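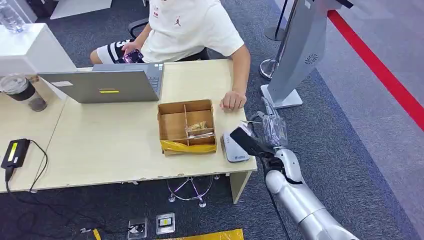

Desk pickup with the Hato arm, plastic bag in the gripper.

Hato desk and floor helper
Undar Office Equipment, page updated 2 Dec 2021

I write the pages for everything we sell at Undar, and most of them are easy. A shelf is a shelf. Hato took me a lot longer, mainly because I share an office with one at Groruvden and I have opinions!

So, Hato is a rental. It's an arm and hand that pick up light stuff from desks and floors: wrappers, bags, empty packaging, all the bits that pile up during a working day. Somebody on your team gives it the job and stays nearby while it works. It isn't fast (I can clear my own desk quicker, and I type slowly), but I don't have to stop what I'm doing, and that has changed my afternoons more than I expected.

The main difference for us has been who does the tidying. We used to have a list on the kitchen door, and if your name was on it you went from desk to desk at the end of the day asking people whether they were done with things. It was awkward, and the same few people always ended up doing it. The list is gone now. What we have in its place is a short morning setup, where someone checks the hand, marks the pickup spots and tells the room which desks are in. That's still work, and I'd want you to know that before you rent. It just happens to be work people will put their hand up for.

A couple of my coworkers didn't like it at first. One of them still keeps her desk off the list and that's fine, you can leave out any desk you want.

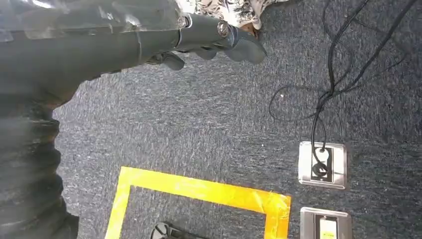 Do we need to hire somebody to run it?

Most offices use the people they already have. We train two of your staff on your own floor, and they can teach the others once they feel comfortable with it.

What you pay

Rental is $700 a month, with a $2000 deposit that comes back to you at the end. The shortest rental is 2 months. Order code is 483, please put it in the subject line or your email lands with the chair people. Kao is our service plan, and you can add it on day one or later. With Kao we come out for checks and swap worn parts. Without it you can still call us, you'll just be billed for the visit.

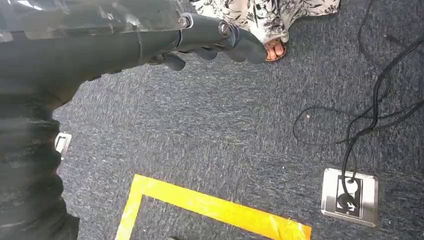

Getting the room ready is the bit I'd spend real time on, and I say that as someone who skipped it the first time around. Walk the floor with the people who sit there and ask where they put their feet, their bags and their chargers. Then get the tape out. Bright yellow on a speckled blue-gray carpet is easy to spot even when you're half looking at your phone, and an L-shaped corner is enough to show people where a spot begins. Look at your floor outlets too. Black cables looping across the carpet from a plug are the sort of thing I'd gather up before starting a floor job, so put a few cable ties on your shopping list. And please talk about feet! People forget they have them under a desk, me included, and sandals leave your toes out in the open. Our house rule is that you tuck them in or say "hang on" and the person running Hato waits.

Shipping and setup

We bring it, set it up and stay for the first morning. February is already filling up, so if you want it then, write soon. Tell us how many desks you have, what your floor is like and whether there's an elevator. If you'd like to try it first, come by Groruvden and bring something small and crinkly for it to pick up.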